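シミュレーターの中で手本を集める日々

2022年7月2日
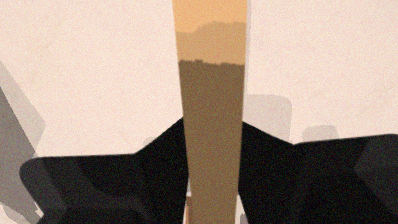

五月からずっと、シミュレーターの中でロボットに手本を見せる仕事をしています。前の記事で「そのうち詳しく書きます」と言ったきり、気がつけばずいぶん間があいてしまいました。待っていてくださった方(いるのかな、いると信じています)、お待たせしました。今日はお茶をいれて、少し長めに書こうと思います。

私たちが作っているデータ集めの仕組みは、社内でPludiddenと呼ばれています。読み方は人によってまちまちで、私は「プルディデン」、Anitha Bangeraさんは最後の「ン」をほとんど飲み込むように言います。名前の由来を聞いたら、前の責任者だったSivaprasad Murthyさんが語感だけで決めたそうで、意味はないとのこと。最初は変な名前だと思っていたのに、毎日口にしていると愛着がわいてくるのだから不思議なものです。

やっていることを説明すると、とても地味です。操作用のコントローラーを手に持って、画面の中の腕を動かし、グリッパーを物に近づけ、両側から指を閉じ、持ち上げ、決められた場所に置く。うまくいけば保存、失敗したら失敗の印をつけて、やはり保存。それからまた最初の配置に戻して、少しだけ条件を変えて、もう一度。学習させるモデルは、その一連の動きを手首のカメラの映像と一緒に見て、「こう見えているときには、こう動くのだな」ということを覚えていきます。つまり私の手つきが、そのままお手本になるわけです。そう考えると背筋が伸びますし、箸の持ち方を子どもに見られている親のような、落ち着かない気持ちにもなります。

始めたばかりのころ、私はとにかく速く、きれいにやろうとしていました。迷いなく近づいて、すっとつかんで、すっと置く。自分ではなかなかの腕前だと思っていたのです。ところが、それだけで学習させたモデルを走らせてみると、ちょっと位置がずれただけで途方に暮れたように止まってしまう。Nithin Chackoさんに見てもらったら、「きれいすぎるんですよ」と言われました。ずれたときにどう直すかを、私は一度も見せていなかったんですね。言われてみればその通りで、帰りの電車でしばらく考え込んでしまいました。

それからは、わざと少し外れたところから始める回を混ぜるようにしています。指の片方が先に触れてしまいそうな角度から近づいて、途中で気づいて戻り、向きを直してから閉じる。この「気づいて戻る」の部分が案外むずかしくて、わざとらしくなると動きがぎくしゃくしますし、自然にやろうとすると今度は本当に失敗します。Anithaさんはこれがとても上手で、横で見ていると、道を一本まちがえた人が「あら」と引き返すくらいの軽さで直していきます。私も真似しているのですが、まだ「あら」ではなく「あっ」くらいの感じです。

もうひとつ、細長い物の話を書いておきたいです。上のほうが少し太くて、下に行くにつれて細くなっていく形の物は、つかむ側にとってはなかなかの曲者です。側面が傾いているので、指をまっすぐ閉じても、面どうしがぴったり合うとは限りません。どの高さで挟むかによって当たり方も変わります。低いところを挟めば指は深く入りますが、そのまま持ち上げると上のほうが長く残るので、腕を急に振ると傾きやすい。高いところを挟めば安定しそうなものの、今度は置くときに下の端の位置が読みにくくなります。最初の週は低めばかりでつかんでいて、あとで記録を見返したRevathi Raiさんに「低いのがお好きなんですね」と笑われました。好きというより癖です。癖というものは、データにすると恥ずかしいくらいはっきり出ます。

そこで今は、始める前にその回の挟む高さを紙に書いておくことにしました。デジタルの仕事をしているのに紙なのか、と思われそうですが、画面は操作でふさがっているので、机の端に置いたメモがいちばん早いのです。低め、中ほど、高め、また低め。終わったら線を引いて消す。買い物のメモと同じやり方で、これがなかなか気持ちいい。一回の収録は最長でも5分と決めていて、それを過ぎたら途中でもいったん手を止めます。長く続けると肩に力が入って、その力みまで動きに出るような気がするんですよね。

手首のカメラの映像で作業していると、見え方の制約にもだんだん慣れてきます。近づけば近づくほど、目の前の物と自分の指ばかりが大きくなって、その奥はグリッパーに隠れてしまう。遠くの物はぼんやりした灰色のかたまりになって、何だったか思い出せないこともあります。最初は不便で仕方がなくて、俯瞰のカメラを横に並べて表示してもらっていました。でもRavindran Thevarさんから「モデルが使えない視点を、あなたが使ってはいけない」と釘を刺されました。おだやかな人なので口調はやさしかったのですが、内容は厳しい。たしかに、私が俯瞰で見て判断した動きは、手首の映像しか持たないモデルから見れば根拠のない動きになってしまいます。答えを知っている人が途中の式を書かずに解答だけ見せるようなものです。

それで俯瞰の表示は消しました。最初の二日間は本当につらくて、置き場所の手前で何度もうろうろしました。けれど面白いもので、見えないなら見えないなりに、手が工夫を覚えるのです。少し持ち上げて、手首をわずかに傾けて奥をのぞき、場所を確かめてから下ろす。この「のぞく」動きは、俯瞰を使っていたころの記録にはまったく入っていませんでした。不便にしてもらったおかげで、必要な動きが増えたことになります。Ravindranさんには後からお礼を言いました。照れていました。

シミュレーションなので、物の表面の模様や色の境目は設定でいろいろ変えられます。ざらざらした粒の入った模様にしたり、色の帯の境目をぎざぎざにしたり、うねうねさせたり。Sivaprasadさんの置き土産で、この設定の項目がやたらと多いのです。人間の私から見れば色が変わっても持ち方は同じなのに、モデルのほうは色の帯を目印にしてつかむ高さを決めてしまうことがあるそうで、模様を散らしておくのは大事なのだとNithinさんが教えてくれました。そういう「ずるい覚え方」をさせないための工夫を聞くのが、私はけっこう好きです。試験の山を張る学生と、それを見越して問題を作る先生みたいで。

先週の時点で、粗い模様の組だけを見ると、保存できた収録は92本になりました。多いのか少ないのか、よその様子を知らないので何とも言えません。Ukondaleの分室でも同じような収録をしていて、向こうは私たちより操作が丁寧だという噂です。一度、向こうの記録を再生させてもらったことがあるのですが、指を閉じる直前にほんの少し間をおく人がいて、その間がなんともよかった。名前は知らないけれど、きっと落ち着いた人なのだろうなと思いました。動きだけで人柄を想像してしまうのは、この仕事ならではの楽しみかもしれません。

失敗の話も書いておきます。半日かけて集めた分の印を、まるごと付けまちがえたことがあります。成功の印と失敗の印のボタンが隣り合っていて、途中で持ち手を替えたときに左右が入れ替わっていたのに気づかなかったのです。Revathiさんが「急に全部失敗になっていますけど、体調は大丈夫ですか」と聞きに来てくれて、ようやく発覚しました。映像は残っているので付け直せばいいのですが、一本ずつ見返しながら直すのは、集めるときより眠かったです。今はボタンの片方に丸いシールを貼っています。見なくても指で触ってわかるように。

道具の話を聞かれることがあるので、少しだけ。椅子はMacAulayの古いもので、背もたれがよく傾きます。コントローラーの持ち手には布のテープを巻いていて、夏場はこれがあるとないとで大違いです。お昼のあとはどうしても眠くなるので、難しい配置は午前中に回し、午後はわりあい素直な配置を選ぶことが多いです。ただ、それだと午後の私の手つきが素直な配置にばかり入ることになるので、これも偏りといえば偏りですね。書きながら気づきました。来週は入れ替えてみます。

次にやりたいのは、つかんだ後の持ち替えです。いちど置いて、別の高さで挟みなおして、また運ぶ。手順が増えると途中で迷いも増えますし、収録の時間も長くなるので、今の区切り方のままでは収まらないかもしれません。Anithaさんは「二つに分けて録って、あとでつなげばいい」と言い、Nithinさんは「つなぎ目が不自然になるからだめ」と言っていて、まだ決着がついていません。お昼にFletariのサンドイッチを食べながらその話になると、二人とも譲らないので、私はもっぱらきゅうりの入ったほうを先に取って聞き役にまわっています。

コメント欄で、手首カメラの映像だけで操作するときに酔わないかと質問をいただいていました。私は最初の数日だけ少し気持ち悪くなりましたが、手首をゆっくり回すようにしてから平気になりました。急に回すと今でもくらっとします。同じような作業をしている方がいたら、どうやって慣れたか教えてもらえるとうれしいです。持ち替えのほうは、やり方が決まったらまた書きますね。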